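Reading Logs Measure Signatures
By Felista Koech
Aug 4, 2018

Every summer the letter comes home from school, and every summer it asks for the same thing: twenty minutes a night, one line per night, a parent's initials at the end of the line.

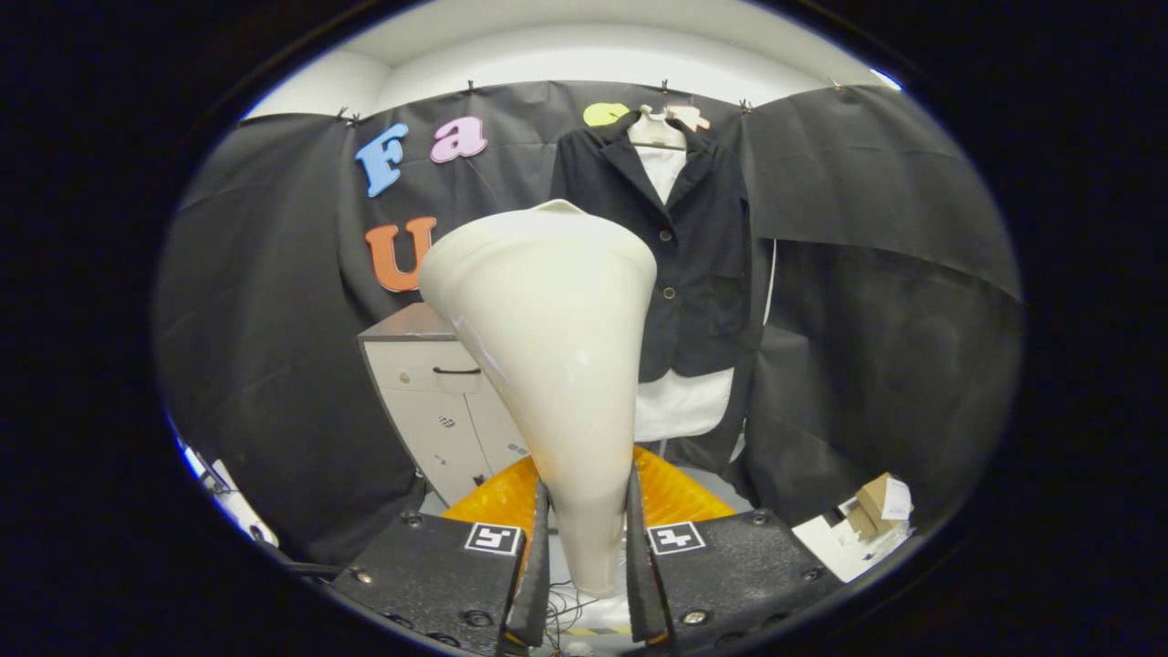 I have signed a lot of those lines. I taught fourth grade in Zudcombe before I had children in school myself, so I have been on both ends of the paper, and I no longer believe it tells anybody much about reading.

Think about what the log records. It has a date, a title, a number of minutes and a set of initials. The minutes come from the kid, who is guessing. The initials come from a parent who was probably doing dishes. I once collected a February log in which every box had been filled in with the same pen, in the same slant, including the box for a night when the whole class had been at the winter concert until bedtime. I gave it full credit. The rules said completed logs got full credit.

The district has now moved the whole business into an app called Pilis, and the spring newsletter was very pleased with it. Students at our school logged 3162 hours, it said, and one student in the lower grades kept up a streak of 252 days. I would like to be impressed. But what is an hour here? A child taps start, and later the child taps stop. My son taps start and goes looking for his shoes.

Salvador Veloso, who ran the library at Hason Elementary when I was there, used to argue with me about this. His view was that a bad habit of recording could still grow into a good habit of reading, and that plenty of homes would have no books open at all if the paper didn't ask. I take that seriously. There are families where the log is the only reason anyone sits down together, and I wouldn't want to take that from them. Still, when I asked him how he knew which families those were, he said he could tell by talking to the kids. Well, yes. So could I. The log didn't come into it.

What bothers me more is what happens to the children who already like reading. My daughter read under the table at breakfast when she was seven. Then came the log, and within 2 months she was asking whether twenty minutes was up. She closed a book in the middle of a chapter, and it was a chapter with a shipwreck in it. I am told this is a stage. Maybe it is. She is eleven now and reads again, mostly in the summer, mostly things she would never write on a form.

People who defend the app say it gives teachers data. I had data when I taught. I had a kid in front of me reading a page out loud, and I could hear where she slowed down and where she skipped a word and hoped I'd miss it. It took a few minutes per child and it was hard to fit in, and I'd guess it is harder to fit in now. If the district has money for a license, I'd like to know what that money would buy in aide hours. I asked at the June meeting. Mr. Peng from the curriculum office said it was a different budget line, and we moved on to parking.

I'm not asking for much. Let teachers drop the log if they want to. Let them send home a book and ask the next day what happened in it. Some kids will fake that too, but at least they'll have to make up a story to do it.

The new letter is on our refrigerator, with this year's login code printed at the bottom. I haven't signed up yet, and the first reminder has already come.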